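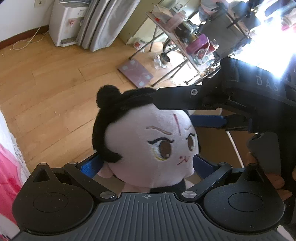
Plush doll, white embroidered face, black bun.

Washing stuffed toys without wrecking the fill
2022-03-25

I have been keeping notes on washing plush since October, and the file has reached the point where it is easier to put it in one place. Most advice online comes down to "pillowcase, cold, gentle." That works for a small beanbag animal. It does less well for anything with a large head on a small body, which describes most of what is on my shelf.

Fill first. Nearly everything sold now is stuffed with polyester fiberfill. The fiber itself does not mind water. What it minds is being wrung out, which mats the fibers into lumps that stay put after drying. Older toys may contain foam crumb, wood wool or plastic pellets. Foam crumb that feels sandy through the fabric has begun to break down and should not go in water at all. Wood wool should be surface cleaned only.

Dye second. Press a damp white cloth on each dark area for a full minute and look at the cloth. Black and red are the usual offenders, and they tend to sit right next to white fabric. If any color transfers, the toy gets spot cleaned with a cotton swab and nothing else. I skipped this test once, on a striped cat from the Edwood flea market, and the cat is now pink from the collar down.

Embroidered features hold up better than printed or glued ones. The stitching is not the weak point; the stabilizer behind it is. Cheap stabilizer shrinks a little in hot water and puckers the fabric around the eyes, and I have not found a way to reverse it. I stay at 84 degrees Fahrenheit or below and have had no puckering at that temperature.

The wash, for toys that pass:

Fill a basin deep enough to cover the toy. I use 5 ml of unscented liquid detergent. More than that takes forever to rinse.
Push the toy under and let it soak for ten minutes. Press, release, turn over, press again.
Drain and refill until the water stays clear when pressed.
Roll in a dry towel and lean on it. Repeat with a second towel.

Drying takes longer than washing by a wide margin. A big head holds water in the middle well after the surface feels dry, and that is where the musty smell comes from. I put the toy on a mesh rack with a small Hiltus fan underneath and turn it every few hours. Weighing it before the wash and again during drying is the only check I trust. When the number is back to where it started, it is done. My kitchen scale tops out at 2000 grams, enough for everything except the walrus.

Long pile needs brushing while slightly damp, with a pet slicker, in short strokes. Short fuzzy fabric only needs a soft toothbrush. Do not brush over embroidery, as the wire catches the thread.

Still to test: whether a pinch of baking soda in the last rinse does anything for smoke smell. I have a bear from a house clearance in Brarthorpe that should settle it.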